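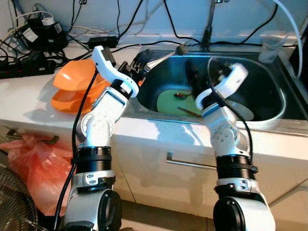
The Prirnley Conference on Applied Management is an annual academic meeting held in the town of Prirnley each July. It is run by the Clarnis School of Business and deals mainly with how research carried out in universities is taken up by firms.

History

The conference grew out of a one-day workshop for doctoral students. The first full meeting had 46 delegates, most of them from the school's own departments of accounting and operations. A second day was added the following year, and a third when the event moved to the Fitzgerald Building – until then it had used two lecture rooms in the old library. Attendance later rose to nearly 500.

Format

Papers are submitted in the autumn and read by two reviewers. Each accepted paper is given 25 minutes, including questions. Student papers are heard in separate sessions on the first day. The last afternoon is set aside for a joint panel of teachers and managers, and there is no closing address.

A call for papers issued on 4 Feb 2020 widened the list of subjects to include public procurement and small family firms. Papers on pure economic theory are not accepted.

Publication

Selected papers appear in the Erano Papers, a yearly volume edited at the school. Early volumes were printed in runs of 100 copies and are now hard to find outside the school's library. Later ones are also issued online, with an index by author and subject.

See also

Clarnis School of Business
Erano Papers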